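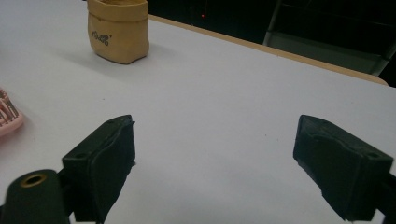
A tan pouch on the far side of the table, seen from the hand-held gripper.

Show it, they say

Hoswood's pitch for its new teaching kit fits on a postcard. You pick up a gripper with a camera on it, do the job yourself a number of times, and the robot learns to copy you. No code, no engineer on site. Sirkka Koivisto, who runs the small-goods bench at Plirstead, agreed to give it a try in April and let me read her notes.

The task was to take hold of a small cloth pouch and move it across a table. A child of two can do it. Koivisto's team recorded 194 tries before Hoswood told them that 1000 would be "a more comfortable number."

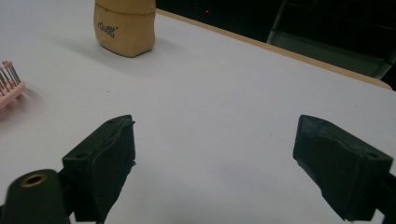

Comfortable for whom? Each try is short, but then you put the pouch back, turn it a little and go again. Koivisto could keep it up for 20 minutes before her wrist complained. None of that labor shows up on the price sheet, where the line for training says "included."

She also has a fair question about what is being learned. A person with a gripper in her hand slows down and lines things up with more care than she ever would with her own fingers. If the robot copies that, it copies a cautious beginner. Hoswood says the software smooths it out. I asked how, and got a brochure.

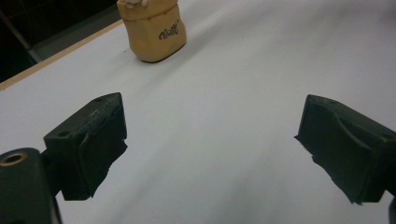

The older way, steering the arm from a remote control, was worse by Koivisto's account, and she is glad to be rid of it. I'll grant them that much. The hand-held tool is quicker to pick up and new staff aren't scared of it. But a soft bag changes shape every time you touch it, and I would like to see the results on a table other than the one it was taught on.

Evbridge has ordered two kits anyway. Koivisto is holding off until she sees their numbers.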